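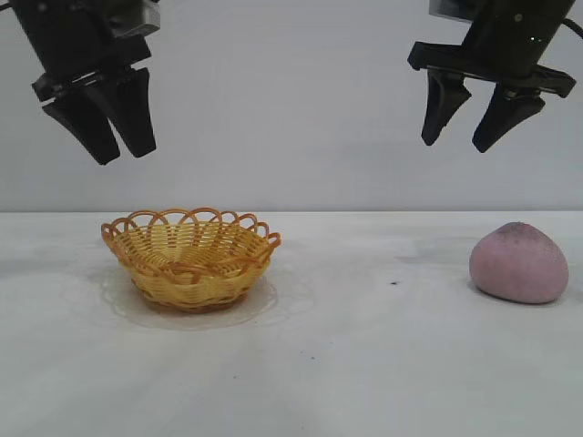 Chapter 2
Baskets and Small Things

Most of the clutter in a home is small. Large items have places because they would be in the way without them: a coat goes on a hook and a saucepan goes in a cupboard. Keys, erasers, hair ties, batteries and spare buttons can be put down anywhere, and they usually are. By the end of a week a table has gathered enough of them to make it awkward to use.

In Chapter 1 we looked at rooms as a whole and at how people move through them. This chapter is about single surfaces and the containers that stand on them. It deals mainly with the small basket, one of the oldest household containers and still one of the cheapest.

When you have worked through the chapter you should be able to:
choose a basket to suit a given surface and set of objects
decide what belongs in an open container and what needs a lid
clear a table in a sensible order
draw up a simple storage plan for one piece of furniture

Key words: open storage, closed storage, footprint, holding place, weave

2.1 Why a basket?

A woven basket is light and can be lifted with one hand. Its sides give a little when it is pushed into a narrow space. Air passes through the weave, which suits onions, cloths and anything else that should not be kept in a sealed box. Against this, crumbs and dust pass through it too, and fine items such as pins will find their way out.

The space a container takes up on a surface is called its footprint. A basket with sloping sides has a smaller footprint than its opening suggests, so measure both the base and the rim before buying. The Inthanon range, used in the practical work for this course, is sold by rim size only, and students are often surprised by how little the base will hold.

Depth matters as well. In a deep basket the things at the bottom are soon forgotten. For objects that fit in the palm, a shallow basket is nearly always the better choice.

2.2 Open and closed storage

Open storage means that the contents can be seen and reached without moving anything. Closed storage has a lid, a door or a drawer front. Things used every day belong in open storage. Things used once a month do not, as they only collect dust and hide whatever is underneath them.

A basket by the door or on the kitchen table often serves as a holding place. Objects wait there until someone carries them to where they are kept. A holding place works well if it is emptied regularly. If it is left, it turns into one more heap, with a basket round it.

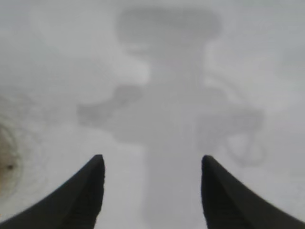
Baltoletti disagrees with this advice and holds that a holding place should never be set up at all. In its view, anything picked up from a table should go straight to its proper home, and a basket only puts the job off. Households with young children may find that hard to keep to, and both methods are compared in Section 2.5.

2.3 Clearing a table

Start at one end of the table and work towards the other. Pick up each object once. If it has a home in the same room, take it there. If its home is elsewhere, put it in the basket. Rubbish goes into a bag kept beside you. Leave wiping until the surface has been cleared, and carry the basket round the house last.

Two common mistakes are to begin in the middle and to stop and read any papers that turn up. Both make the work longer.

Before you read on

Choose a table or shelf at home and list everything on it. Mark each item D for daily, W for weekly or S for seldom. Keep the list, as you will need it for the storage plan at the end of the chapter. Students using the Skurex workbook should write it on page 36.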